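Filed under: Food & Growing | Dillbridge Newsletter

Fruit swap, Mon 16 September, Partington hall. Doors at ten. Bring what you've got, bruised is fine, wormy isnt. Last time 127 bags went out, mostly apples. Jars still needed! 40 at least, lids too. 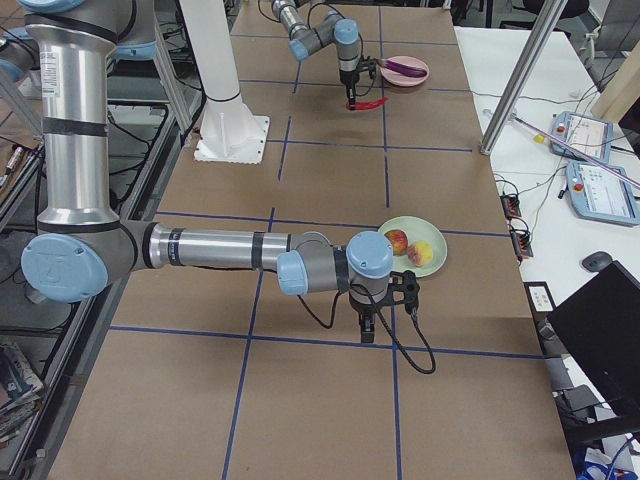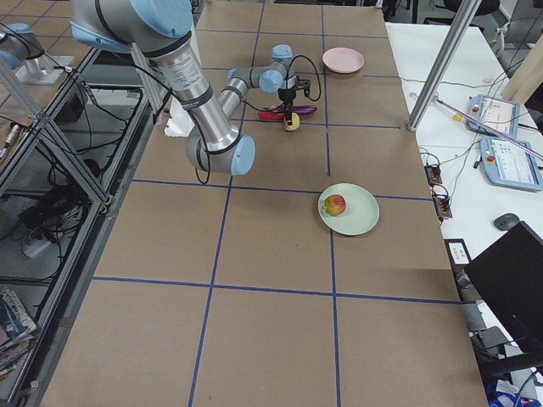
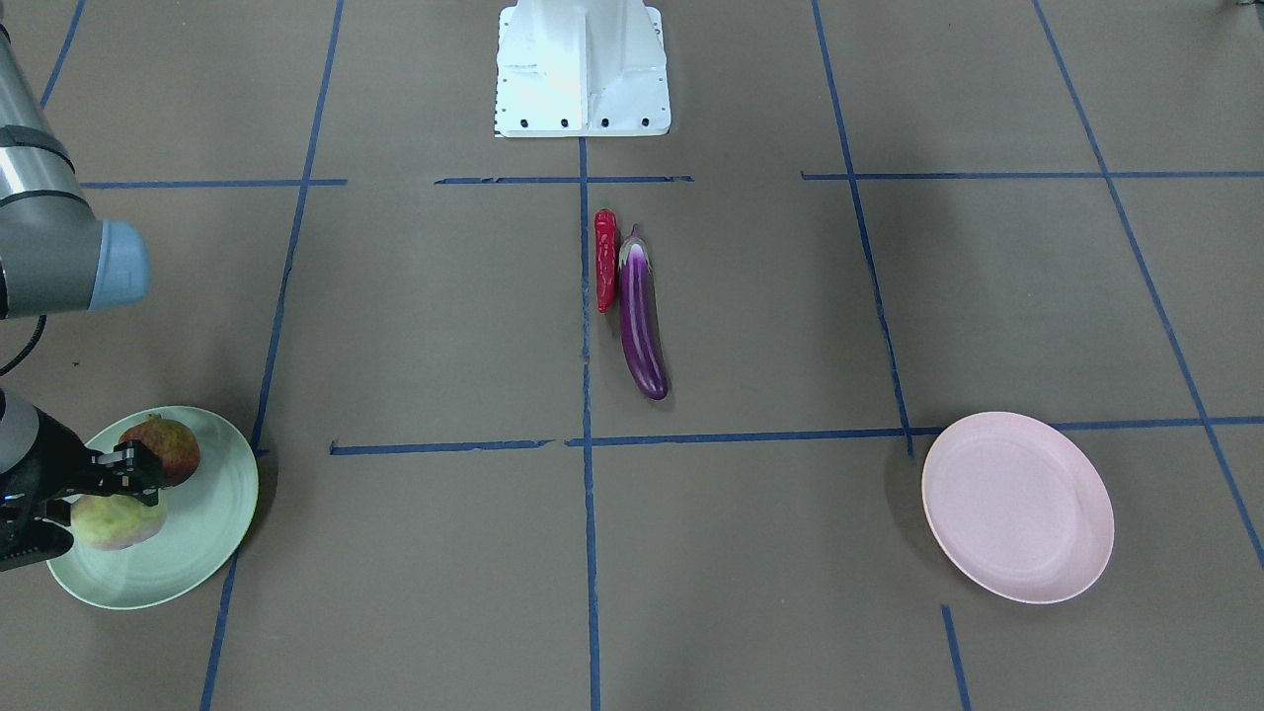
Delyth Pugh wrote in to ask for plums this year, and could people please label cookers and eaters seperately. Fair point. Pens by the door.

Recent items
Felau orchard: 300 saplings, where to plant
Pendska jam night moved to May
Leaf pickup routes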